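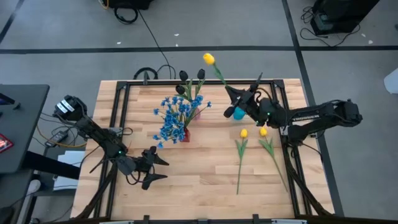
*Yellow tulip, stem still nice and green*

**Tulips flopping by day three — what am I doing wrong?**

**mamo_blooms** — Sunday, February 19, 2023
Hi all! I bought a bunch of yellow tulips on Thursday and by this morning most of them were bent right over the rim (they look like they're hunting for a lost earring). I gave them cold water and a fresh cut, same as always. My mother swore by a penny in the vase, but I've never known whether to believe her. Does anybody do that?

**Losness56**
Oh, I love a floppy tulip, I'd leave them be! They keep growing after they're cut, so some bending is just what they do. The penny never did a thing for mine.

**elum_garden**
Gotta disagree a little — I wrap mine in newspaper up to the heads and stand them in deep water for an hour or two, and they come out straight as can be. What vase are you using?

**mamo_blooms**
A little pink glass one, pretty short.
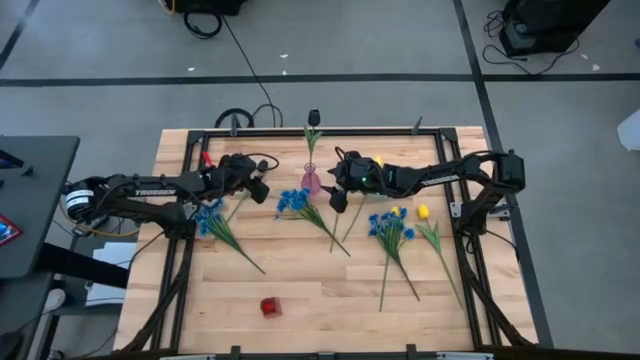

**Greco Cut Flower Club · Vases & Arranging**

**Losness56**
Short is fine if you cut the stems down to match. I had 144 bulbs come up one spring and every last one went into jelly jars.

**elum_garden**
Jelly jars, sure, but a tall vase holds them up better and I won't be talked out of it!

**mamo_blooms**
Newspaper tonight, then, and I'll trim them shorter too. Thank you both!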